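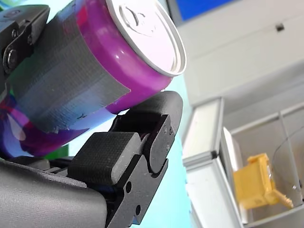 Two weeks with the Cluvley hand kit

Posted Dec 2, 2023

I've wanted a decent pair of robot hands on my bench since before I had a bench, so when Treasa Mac Suibhne messaged to say she had a Cluvley kit coming and did I want to share it, I said yes before asking the price. (It was $797 for the pair, split down the middle. I've spent more on worse ideas.)

Cluvley is a small outfit and you can tell from the box, in a good way. Everything came in labeled bags, the printed guide had handwritten corrections on page 16, and when I emailed about a missing spacer I got a reply from Declan Mac Carthaigh the same evening with a drawing attached. The spacer was in the bag. I had the bag upside down.

Assembly took me three evenings. The fingers go together fast, and I loved how the joints feel when you move them by hand, a bit of spring and no rattle. The cables are the slow part. Do them before you close up the palm, whatever the guide tells you, or you'll be opening it again like I did.

Drinks cans are my favorite test for any hand. They're slick, they dent if you squeeze too hard, and they show every mark. I wrap a few in duct tape as well, so I have a rough surface to compare with the bare metal. The taped ones were easy from day one. The finger pads have a crosshatch grip pattern and they bite into the tape beautifully!

Bare cans took more patience. On the default settings the grip was too eager and I crushed 4 of them, one of them full, and I'm still finding sticky spots. Then I turned the closing force down a notch in Stevar (that's the control software, free with the kit) and things got a lot calmer. You can set each finger on its own, and giving the thumb a little more push than the others made the biggest difference for me.

Once that was sorted I moved on to tray work: cans in and around a shallow tray, all on foam mats, with a gray tape cross on the mat as a target to aim for. It's a simple setup and I could happily run it all day. There's something about watching a set of fingers close around a can that never gets old for me.
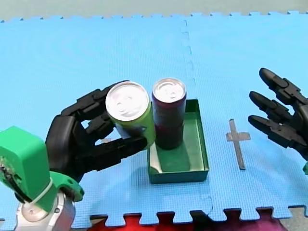 Green can in hand, maroon one in the tray, and the second hand over by the cross.

Now the grumbles. Stevar forgets your saved grips if you unplug the hand before quitting, so quit first. The calibration screen wants a bigger font. And the guide covers two-handed work in a single paragraph, when it deserves a chapter. Treasa wrote up her own notes on it and I've been working from those.

I had a Chacko gripper before this and liked it fine for blocks and boxes, but I gave up on round things with it. With these fingers, round things are the fun part.

Next on my list is the Vira wrist add-on, which Declan tells me should ship in January. I've already cleared a shelf for it. If you've got one of these kits and have found good settings for paper cups, please leave them in the comments, mine keep folding.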